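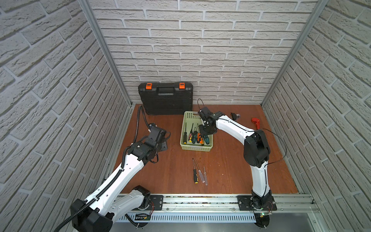
Right gripper over the basket, left gripper off to its left, waiting its turn.

Two-arm tool sorting cell, build thread

ulotby_bench
Posts: 212
Posted 2020-04-07

Moved the cell into its enclosure, so it gets its own thread. Two arms on one aluminum extrusion rail along the near edge, each bolted down through a black mounting plate. Floor is a wood-grain board. Walls are white faux-brick panels on three sides, held by extrusion posts at the back corners.

The job is putting screwdrivers away in the green basket, handles toward the rail, shafts toward the back wall. Later I want the basket contents to go in the black case with the orange latches, but that is a long way off.

Control software is Pesivico on an old desktop under the bench. One process per arm and a third that hands out turns. Only one arm is allowed over the basket at a time.

Problems so far:

Clear handles. The two screwdrivers with transparent handles get missed a lot. The colored ones are fine.

Cable on the right arm. It hangs in a loop outside the elbow and I don't like it.

Cycle time. Slow. I'll take suggestions.

Lodhi
Posts: 1,048

Nice and solid looking. I'd start with the walls. Brick texture behind everything gives your vision a lot of edges it has to throw away. Flat matte gray would be my pick. I fought a pegboard background for months before I painted over it.

ulotby_bench

The walls are staying for now. I crop everything above the floor line before detection, so the brick never gets to the detector. The misses happen on the floor, where the background is plain wood grain.

Lodhi

Crop or no crop, you get light bouncing off white walls onto clear plastic. That's still a wall problem.

ratchet_and_pawl
Posts: 377

I don't agree with that. White walls give you soft fill from the sides, and that helps with shiny shafts. Clear handles are hard on any background because you see the floor through them. Detect the shaft instead and work out the handle end from it. The shaft is thin but it is metal and it has a direction.

ulotby_bench

I tried shaft only in September on the old setup. It found the line fine but picked the wrong end as the handle too often. Could be better now with the new camera mount. I'll try it again.

Ustau
Posts: 90

About that cable loop. Your left arm has corrugated conduit zip-tied along the links. Why not do the same on the right? A loose loop at the elbow will catch on something sooner or later.

ulotby_bench

Ran out of conduit. The wire on the right is a thin one so I let it hang while I was tuning. More is on order.

Ustau

Leave slack at the elbow when you do it. Fold the arm all the way, tie it there, then straighten it by hand with the power off and see if anything pulls. I tied mine with the arm straight and tore a connector off the board.

While you're at it, there's a bare circuit board at the bottom of the rail by the left base. Put a cover on that. One dropped screwdriver across those wires and you'll be shopping for a new one.

ulotby_bench

Fair. I'll print a cover.

gantry_fan
Posts: 15

Dumb question maybe, but why two arms for this? One arm in the middle would reach the whole floor and you wouldn't need the turn taking at all. That would fix your cycle time too.

ulotby_bench

For loose screwdrivers, yes, one would do. The case is the reason for two. I want one gripper on the handle and the other working a latch.

gantry_fan

Then I'd take the second one off until you get there. You're debugging two things at once.

ratchet_and_pawl

Disagree again, sorry. If he tunes with one arm he'll have to redo all the collision limits when the other one goes back on. Better to park the left arm in software and keep it in the model.

Lodhi

For once I'm with ratchet. Also try a smaller no-go zone. If you're locking out the whole basket plus a big margin, the second arm sits idle most of the cycle.

ulotby_bench

The margin is 10 cm on all sides. I set it that wide after the grippers bumped on the old setup - no damage, but it scared me. I can bring it in on the side facing the rail and leave the back alone.

Plan for the next session is the board cover first, then the margin, then shaft detection on the clear handles. Conduit when it shows up.

Ustau

Post the cover file when you have it. I could use one too.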